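September, evening

Up at six and could not get back to sleep, so I started on the desk things before breakfast. I have been putting it off since the move. Most of what was in the two boxes marked Skorkholm turned out to be paper, and most of the paper can go. I kept the lease, the boiler instructions and the letters from Aunt Sornell's lawyer. The rest went into a grocery bag for the recycling.

It rained until ten. I had the radio on and drank too much coffee.

The orange file organizer came out of the second box. I bought it years ago for the office at Grorus and took it home when I left. It has two upright holders with slots and a low tray joining them at the bottom, and I never did decide what the tray was for. Pens roll around in it. Today I stood a booklet up between the two holders and that worked well enough, though it leans. If I put more in there it will probably stand straight. I would like bills in one side and everything about the apartment in the other, and I would like to still be doing it that way by Christmas.

Then the jewelry box. It is the dark green one with the little metal clasp on the front. My mother gave it to me when I turned 40 and I used it properly for perhaps a year. After that things got dropped in wherever there was room. Before the move I wrapped all of it in a dish towel and taped the towel shut, which I regretted today, as the tape had stuck to the cloth and I had to cut it.

The inside is cream and shows every mark. I went over it with a dry brush and then a barely damp cloth, and left it open while I ate some toast. 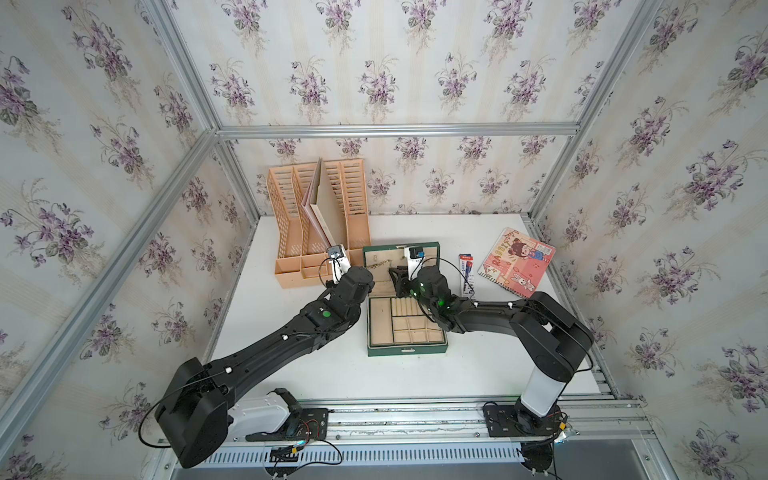

The thin gold chains are the worst. They find each other overnight. I had one knotted so badly last spring that I took it to the shop on Lacroix Street, and the man there charged me five dollars and did it in a minute with two pins while I stood watching. I have tried it with pins since and I do not have the hands for it. What I can do is keep them apart, so the plan is one chain to a square in the small compartments and no doubling up. Earrings will have to go in the larger compartment on the left until I think of something better. Rings in the slots at the top, and there I have no trouble, as I only wear two.

The gold necklace I am less sure about. It is too long for a small square unless I coil it, and coiling is how knots begin. I laid it over the lid for now so I can see it. It was Grandmother's and was valued at 900 once, for the insurance, but that was a long time ago and I have never worn it outside the house except to Kilian's wedding. Maybe it should have its own pouch. I will look for one when I am next in town.

Kilian Bachmann called at lunch about the sofa. He can bring it down in the van but wants someone at this end to help with the stairs. I told him I would ask downstairs. He also said the landlord at the old place is keeping 175 from the deposit for the mark on the hall floor. I am not going to argue about it. The mark was there, and I made it with the bicycle.

I like the violet wallpaper more than I expected to. When I first saw the pattern I thought it would be too much, with the purple and the stripes. Against the white tabletop it is fine, and on a gray afternoon it is good to have something with color in it. The orange next to it is another matter, but I am not buying a new file organizer on account of the wallpaper.

In the afternoon I walked to the post office and sent back the curtain rings, which were the wrong size. Stood in line a long time behind a woman with a lamp. Bought eggs, dish soap and a card for Kilian's daughter. Forgot light bulbs again, so the hall is still dark.

Soup for supper. My back aches from bending over boxes. One box is left in the bedroom, the one with the cables and the camera chargers, and I do not plan to open it this week. Tomorrow I need to call about the water bill before noon and put the recycling out.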